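Open day at the Rakby water treatment works
18th August

The Rakby works opens its gates to the public once a year, and I had missed the last two. This time I signed up early and got a place on the morning tour. There were 17 of us in the group, mostly people from the streets below the reservoir, plus a couple who had driven over from Gukmont to compare it with their own supply.

We parked on the grass by the sludge lagoons and were given hard hats and orange vests at the gatehouse. Our guide was Colm Horgan, the shift supervisor. He talked fast and walked fast, and he told us at the start to stay behind the yellow lines and keep hold of the handrails.

The tour follows the water. It comes in from the river through two sets of screens, a coarse one for branches and a fine one for leaves and weed. The fine screen was being hosed down when we got there and the smell was like a pond in summer. From the screens it goes to a mixing chamber where a coagulant is added, and then to the settling tanks. These are the big open rectangles you can see from the road. The water moves through them so slowly that it looks still. The fine dirt clumps together and sinks, and scrapers push it along the floor to a drain at one end.

Someone asked what happens to the sludge. It is pressed into a cake and trucked out. Colm said they used to send all of it to landfill but part of it now goes to a brick maker.

The filter hall was the part I liked best. It is a long building with a row of sand filters down each side, and it is cool and loud. We were lucky to catch a backwash. Air is blown up through the sand first, then clean water, and the surface turns brown and boils over into the troughs. It took a while to clear. The control panels in there are made by Staken and look fairly new. The valves under the floor are a lot older and a few of them are still turned by hand wheel.

After the filters the water is disinfected and held in a covered contact tank for 30 minutes before it goes out to the mains. We were not allowed into the chlorine room, only shown the door and the alarm light over it.

The lab is upstairs. Jyoti Solanki and Gaurav Dubey run it between them, and they had set out jars of water from each stage along the bench. The raw river water was the color of weak tea. They measured turbidity for us on a small meter, and Gaurav let one of the kids put the vial in. Jyoti explained the difference between cloudiness and dissolved solids, a point I had always muddled. Clear water can still carry plenty of dissolved minerals, and sand filters do nothing to take them out. Rakby water is moderately hard, so expect scale in the kettle.

I asked about the taste we had in April. She said it was algae upstream, and that they had dosed with carbon until it passed. I would have liked a notice at the time.

Back at the gatehouse there was tea, and a stand from Kanaujia with under-sink filters. I took a leaflet but did not buy one. Seema Joshi was handing out lead test kits for older houses, limited to one per household. You fill the bottle first thing in the morning before running any other tap, and post it back.

The whole visit took longer than the hour advertised. There are a lot of metal stairs, so wear flat shoes. Places for next year can be booked through the works office - ask for Juniper Rosenthal.
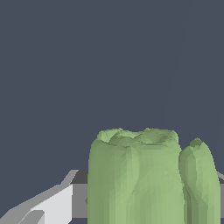
Green bell pepper, computer model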